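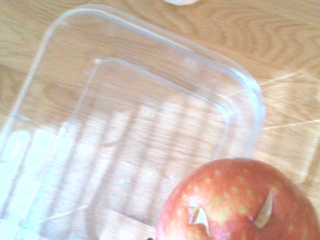 Skorno Hardwax Oil for Tables and Benchtops
Clear satin, sold by Noltow

If you've ever set a hot mug down on a varnished table and spent the rest of the afternoon rubbing at the white ring with a tea towel, you'll understand why we've become so fond of hardwax oil at our place. Skorno is the one we keep coming back to. It's a blend of plant oils and waxes that soaks into the top of the timber and cures there, so you still feel wood when you run your hand across it, and when a spot wears thin (it will, in a house with kids) you can fix that spot and leave the rest of the table alone.

We've stocked it since we opened the Noltow shop, and it has gone onto our own kitchen table, both bedside tables, a set of stairs and a very patient old desk. A little goes a long way, so please don't buy the big tin for a coffee table!

What it looks like on pale timber

Clear satin warms the colour of oak, ash and maple a touch – think of the shade the boards go when you wipe them over with a damp cloth, and you'll be close. If you'd like to keep things as pale as possible, ask for Skorno Natural, which carries a whisper of white pigment. Grain does whatever it likes on a planked top, and you may have tight straight lines on one board and big looping arches on its neighbour. We think that's half the charm of it. Oil will bring those patterns forward a bit, so if you're after a very even, quiet surface, do try a patch underneath first.

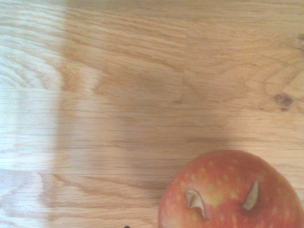

Getting the table ready

Most of the finish is in the sanding, I'm afraid. Start with 80 grit if there's old varnish to get through, then 120, and finish at 150. It's tempting to keep going until the wood feels like glass, but a surface that fine won't take the oil properly and you'll end up with a patchy, dull result. Sand with the grain, go gently near the joins between boards, and vacuum well. Then vacuum again, and have a look under the lip of the table where the dust likes to hide.

Choose a dry day if you can. We do most of ours in November, with the garage door open and a cup of tea within reach.

Putting it on

Stir the tin slowly, right down to the bottom. Pour out a small puddle and work it along the grain with a white pad or a short-bristled brush, one or two boards at a time. Leave it for 30 minutes, then wipe off everything that hasn't soaked in with a lint-free cloth. Everything! A coat that looks too thin is usually perfect, and a coat that looks lovely and rich will probably be sticky in the morning.

Two coats suit most tables, with an overnight wait between them. You can eat at it gently the next evening, but hold off on wet cloths and heavy pots for 6 days while it hardens.

One serious note: oily cloths can heat up and catch fire by themselves if they're scrunched up in a bin. Soak them in water, lay them flat outside to dry, and then throw them out.

Living with it

Wipe up with a barely damp cloth and a drop of mild soap. Steer clear of spray-and-wipe cleaners, which strip the wax over time. If a patch starts to look thirsty, rub it lightly with a grey pad, add a dab of oil and buff it off. Five minutes, and you're done.

The Aguirre white pads are the ones we use for this and they're sold singly. If your table is pine or cedar, have a peek at the Farnis primer too, as softwoods can drink the first coat unevenly.

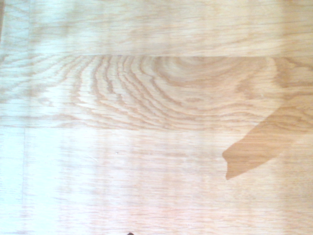 Pale boards, two with a long, straight grain and arches on the one between.

Details
Finish: clear satin (also in Natural and matt)
Sizes: small tin, 2 litre tin
Price: small tin $34
Coats: 2
Time before wiping off: 30 minutes
Full cure: 6 days
Clean brushes with: mineral turps
Storage: lid on tight, out of the frost, away from children

Opened tins keep best if you press a piece of cling wrap onto the surface before the lid goes back on. Not sure which size or colour you need? Send us the length and width of your table and the kind of timber, and we'll gladly work it out with you.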